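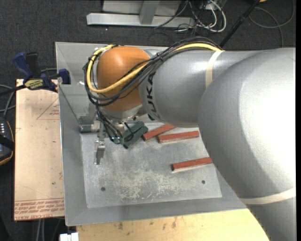 Figure 3. The arm over the bin in the Perton workshop, with three red bars on the bin floor. The cables to the tool run along the top of the forearm.

3.2 Workcell and bin

The cell was put together in a shared workshop in Perton, on a bench used by other members in the evenings. The arm is a second-hand KUKA, bought without a tool. Sum-yee Tse made the gripper bracket and Yen-ting Tu ran the cabling. All cables are kept on the outside of the arm and held with straps and ties (Figure 3), so a damaged one can be changed without opening a joint.

The bin is gray sheet metal with sloping walls. We chose it over a plastic tub after early trials in April, when the tub flexed each time a finger touched the side. The sloped walls limit how close the gripper can come to a bar lying at the edge, and we return to this in Section 5. A bar clamp at the left wall stops the bin from creeping along the bench. Its position was checked against the stored value every 30 picks and the clamp tightened if needed.

Bars were dropped in by hand from a height of 32 cm and left as they landed. No attempt was made to spread them out or to turn them toward the arm. Over nine sessions we logged 827 picks. A pick was counted as good if the bar cleared the rim and stayed in the fingers until the arm stopped moving. Bars that slipped back were left where they fell, and the next pick was planned from that layout. Scratches on the bin floor were not painted over, and the same floor panel was used throughout.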